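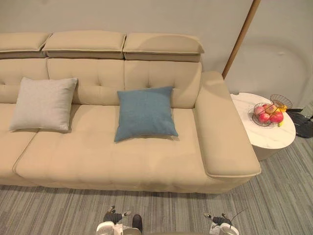
Couch, two pillows, fruit. The view I've been staring at all month.

Ok so quick one before I lose the thread of what I did this week. Perception is mostly fixed, planner is half fixed, and the wrist stream has opened up a whole new pile of problems that I was hoping to put off until March.

For anyone who hasn't been following along: the job is pillow tidying. Robot comes up to the couch, finds the pillows, works out which ones are where they should be and which ones aren't, and sorts out the ones that aren't. I write the bits between the cameras and the arms. The stack is Clenska for perception and Skistivis for planning, with a pile of glue scripts in the middle that I'm not proud of.

First problem. Beige couch. I complained about it last time and I'm going to keep complaining. The headrests are the same colour as the backrest, which is the same colour as the seat, which is the same colour as the armrest. Clenska was happily cutting the headrests out as pillows. Makes sense if you think like a segmenter, they're padded blocks with a piped edge. But then the planner tries to pick one up and it's bolted to a couch.

Tried a few things:

Raising the confidence cutoff. Killed the headrests, also killed the grey pillow. Grey on beige against a grey wall, there's just not much there for it to hang on to.

Using depth only. Tufting makes the backrest lumpy and the depth map turns to soup.

Colour prior. Works great for the blue one. Useless otherwise, and I'd be embarassed to ship it.

What finally worked was dumb. Fit the couch first as one big thing (seat plane, back plane, arm), then only accept a pillow if it touches the seat plane along its bottom edge. Headrests don't touch the seat. Done. Two evenings of fiddling and then 14 lines of code, most of them the plane fit which I already had lying around from the old Kongate branch.

It does mean a pillow balanced up on top of the back gets missed. I know. It's on the list.
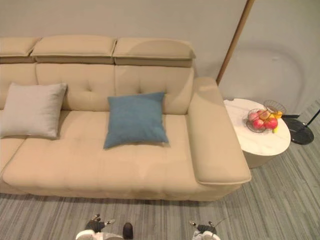 Head camera. Both pillows come out clean with the new seat check.

Second problem, the side table. Nothing to do with the pillows at all but it sits right up against the armrest and the top is close to level with it, so the couch fit wanted to swallow it. Then you get an armrest with apples on it. The wire basket is nasty too, depth goes straight through in some spots and not in others, so what you get back is a cloud of fruit floating over marble. I've stopped trying to model it. There's a keep-out box over the whole table now, top to floor, with padding. The arm isn't allowed in. If the planner can't find a way around, it gives up and says so, which I'd much rather have than apples on the carpet.

Same deal for the lamp and for the wooden pole behind the couch. Thin things are awful. The pole kept coming and going between map updates, so Skistivis would plan right through it, then it'd pop back, then replan, then gone again. I put in a decay timer so anything seen recently stays in the map for 60 updates after it drops out. Ugly but steady. Riis has a proper persistence layer that does this per object with actual probabilities and I'll switch over when I get time. So, never.

Third problem and the one I've spent the most hours on. Planning time. The limit I set myself was 400 milliseconds from "here's a target" to "here's a path", and last week the worst case in the logs was 1875. Nearly two seconds of robot standing there thinking about a pillow. I'd assumed it was the collision checks. Profiled it, and no, it was me, reloading the couch mesh on every single query. Every one! There was a cache. It was keyed on a timestamp. So it never hit, ever, and it grew and grew until the whole thing fell over late in the evening and I blamed the network.

Fixed the key. Now it's under the limit on nearly everything except long reaches across the seat, where the arm has to go up and over. Those still hurt a bit.

Which brings me to the wrist.
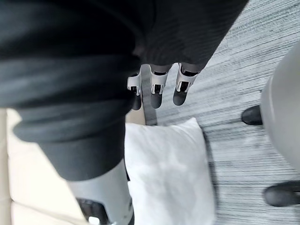

The wrist stream is where the seat trick falls apart completely. From the head you've got loads of couch to fit a plane to. Up close you get a strip of it if you're lucky, and then a pillow on the floor has no seat to touch, so by my own rule it isn't a pillow. White one on grey carpet, easiest pillow in the house, and the code throws it out. Great.

So the contact check needs to be "touches a support surface", and floor has to count as one. Easy to say. The catch is the carpet. All those fine streaks mess with the stereo matching and the floor plane wobbles from one estimate to the next, more than I'd like anyway. Current plan is to not fit the floor from the wrist at all. Take it from the head camera, push it through the arm kinematics, trust that. Which is only as good as the calibration, and I haven't redone the calibration since I changed the mount offsets. Yes I know.

Other wrist thing is self masking. The arm covers are dark knit and they bunch up, and the arm model in the planner is bare plastic, so everything outside the bare shape gets treated as world. The robot sees its own sleeve and decides there's an obstacle attached to its hand. I've fattened up the forearm in the self filter for now and that gets most of it. The folds move though, and when they roll down toward the cuff they poke out past the mask again. Might try learning the mask from logged arm motion, whatever moves with the wrist gets ignored. Anything being held would get ignored too, so there'd have to be a grasp flag. Hmm.

Todo for next week, mostly for me:

redo calibration (do it first this time)
floor as support surface
grasp flag in the self filter
pillow on top of the backrest case
rip out the debug prints, there's hundreds
write down what the decay timer does before I forget

I'll put the couch fitting code up once I've cleaned out the hardcoded paths. If you're fighting with beige furniture too, leave a comment, I'd like to hear what you tried. Off to run the calibration before I talk myself out of it.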